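What I learned from eating soup for lunch every day

In March I started to bring my lunch to work. Before this I bought a sandwich at the station in Halten each morning, and one evening I sat down with my bank papers and added up the year. The sum was 2732. I looked at it for a long time and then I went to buy onions.

I chose soup for a simple reason: my mother cooked it every Sunday, so I already knew three kinds without a recipe. I make one big pot in the evening, and it gives me lunch for most of the working week. The first pot was lentil, with too much salt. I ate it anyway.

The jars

For carrying the soup I tried a plastic box from Zoltent first. The lid was good for two weeks and then I had carrot in my bag, also in my notebook and in one glove. Now I use glass jars with a screw lid. They are heavy, but I trust them. I fill them only to the shoulder of the jar, and I let the soup become cold with the lid off before they go in the refrigerator.

At the office we have one microwave for 20 people, so at noon there is a line. I go at 12 minutes before noon. My colleagues think I am very hungry — I just don't like to stand.

I also stopped eating from the jar. It felt like eating on a train. A proper bowl makes the meal slower, and I noticed that I come back to my desk in a better mood.

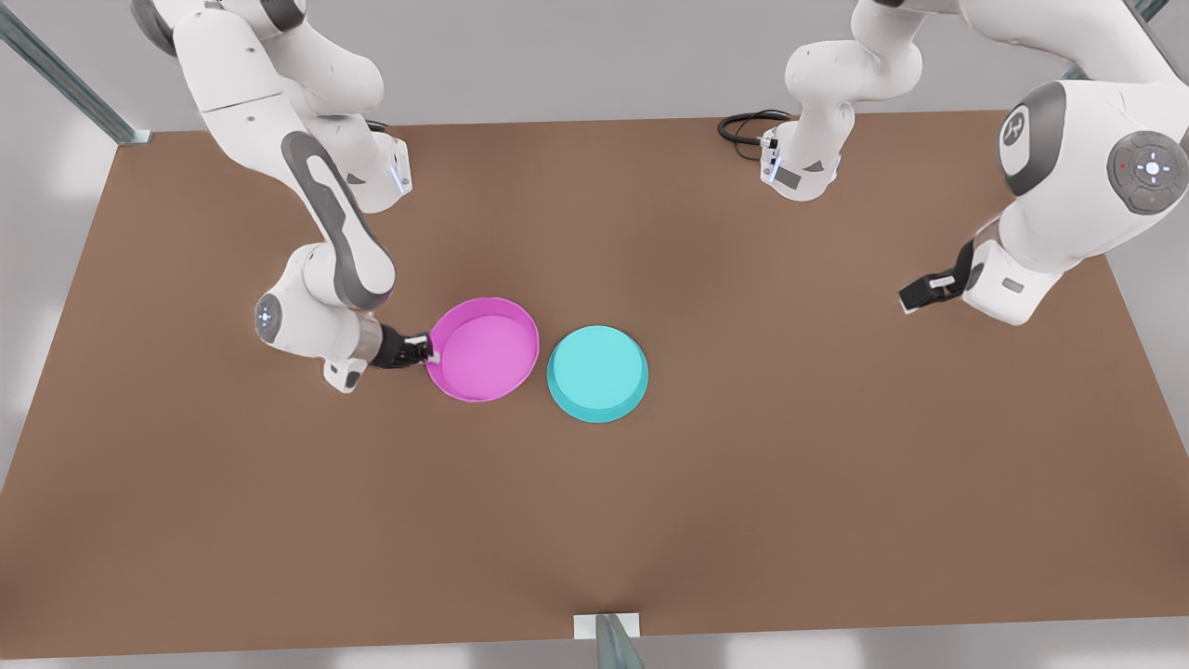
Soups that work, and one that does not

Lentil is the best on the second day. Potato and leek is good too, but it becomes thick and needs a little water before you heat it. Tomato is fine if you keep the cream separate. Noodle soup is the one that does not work. The noodles drink everything during the night, and in the morning you have a kind of pudding.

For bread I go to the bakery on Hamann Street, where the rye from yesterday is half price after four o'clock. Next I want to try a barley soup with mushrooms that I ate once in Grodum. I still have to find out which herb they put in it. I think it was marjoram, but the one I have at home smells different.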